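About Kulla

Kulla schedules and scores amateur tennis leagues. The company was set up in Erkstead by Mehrangiz Kiani and now runs fixtures for 13 clubs.

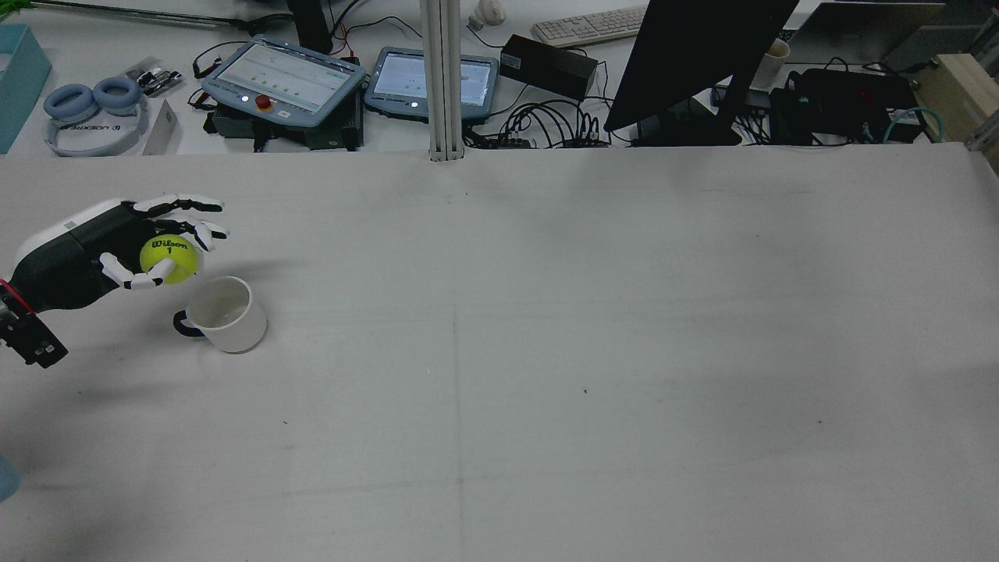 League matches use one approved ball per season. A Wilson ball marked "1" is acceptable if every court in the fixture uses the same number. 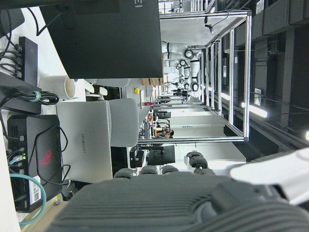
When does registration open?
Registration opens in February, through the home club.

Late entries go on the Vargate reserve list.

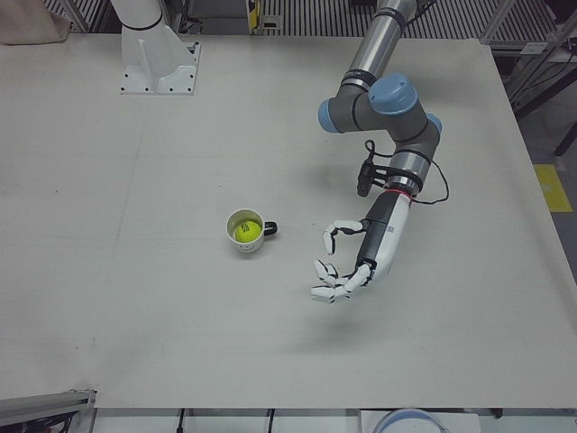
Reserves are placed by rating, then by date of entry. Ratings run from 100 to 1000.
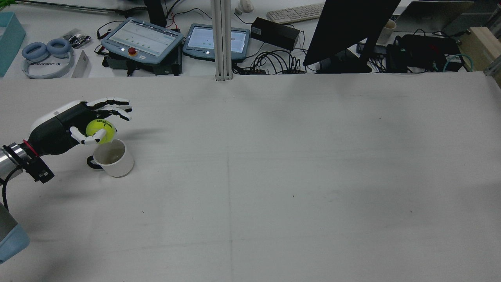 Wilson ball over a white mug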